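Home Stories Archive About Contact

We use cookies to keep this site running. Accept Settings

So I look after Unit 22, a sidewalk delivery robot, and on Friday it quit at the corner. Just quit! Ayodele called me (I was mid-sandwich, naturally) and said it wouldn't cross.

I pulled up the sim, our practice copy of downtown Kerton, and parked myself at the same curb.

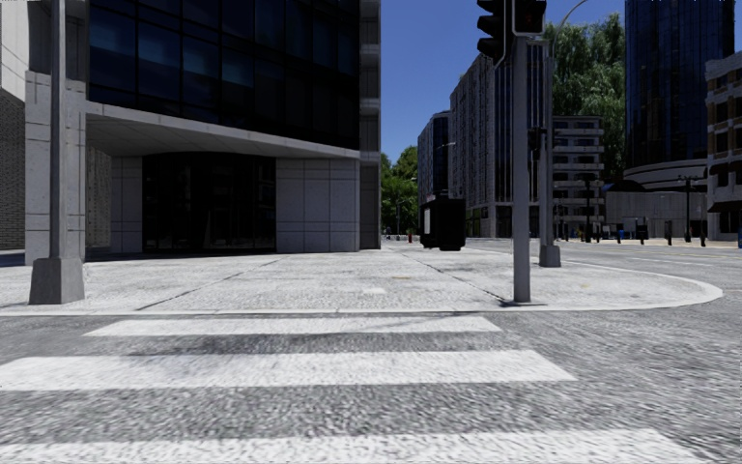 The crosswalk, with the signal on the far corner.

A dim red lamp, fine, wait for it. But my 22 kept waiting after green, so I wiped its lens, reran the calibration and tightened the 4 little mast screws I'd been ignoring since January. Then I sent it down the long block, past the black kiosk.

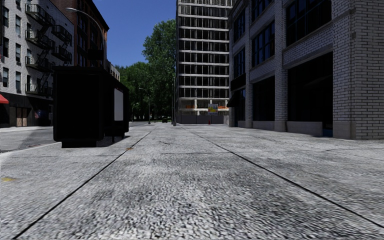 Render: Damilola Isah / Cleltisik

It rolled as far as the kiosk and stopped dead at that blank white panel.

"It likes the light," Ayodele said over my shoulder.

I turned the exposure down a notch. Off it went toward the hydrant, and I went looking for my sandwich, which Ayodele was holding.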